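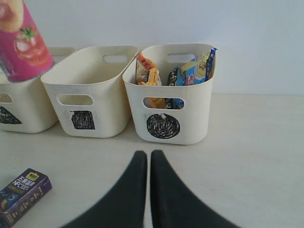 Snack bins, a thread. I redid the break room snacks in January and a few people asked how it works, so I'm writing it down once.

White plastic bins, the kind with oval holes for handles. I bought them at Rilley, 3 for the price of a decent lunch. They sit in a row against the wall so the table still has room for the kettle.

Each bin gets a shape drawn on the front in black marker. One has a triangle, one has a square. I tried paper labels first and they peeled off inside a week.

The shapes mean what I say they mean, and there's a key taped inside the cupboard door. Giorgia wanted words. Words have to be redone every time the snacks change.

Marker on this plastic smudges if you touch it too soon. Leave it overnight. Rubbing alcohol takes off most of a mistake but you get a gray patch.

Bags go in standing up, tallest at the back. Lay them flat and whatever is on the bottom stays there until it expires. I threw out over 25 packets when I cleared the old drawer.

Cans are the awkward ones. The tall chip cans tip over if the bin is half empty, so they get their own bin and I wedge them with something.

Fill one bin before starting the next. When a bin gets down to the last few things, tip them on top of the new stuff.

Settimio asked about lids. No lids. We had lids in the Pludanthorpe office and they ended up on top of the fridge.

Still to do: a bin for tea. Renzo has 60 bags of chamomile in his desk and says he'll bring them down.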